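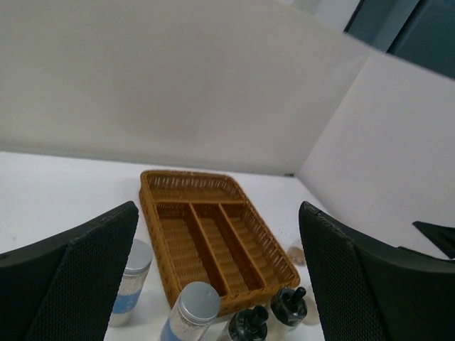 Archive Diary Notices Contact

Residence > House Diary > July

Morning. The water supply to the east wing was shut off at 8 to permit replacement of the main valve. Residents had been informed by notice the previous evening. The contractor, Tririco, completed the work in 55 minutes, and pressure was normal on all floors before the kitchen required it. The old valve has been retained in the store pending the firm's written report.

The revised meal schedule took effect today. Breakfast now closes 15 minutes later than before. Attendance was good, although the toast ran short toward the end and a second delivery of bread will be requested from Gratent. Cutlery and small table items are to be returned to the side counter after each meal and not left in the reading room.

Afternoon. The reading room was closed for floor polishing and reopened at 3. Two chairs were set aside for repair. The Feng bequest of atlases has been shelved along the north wall; the catalog cards remain to be typed. It was agreed that the atlases may be consulted but may not be borrowed.

A letter was received from the Grernska guest house proposing a shared rate for linen service. The present agreement runs to the end of the season, and no reply will be sent until its terms have been reviewed.

Evening. Light rain. The garden gate was found unlatched and was secured. Lamps in the rear passage are dim and should be replaced before the next intake of residents.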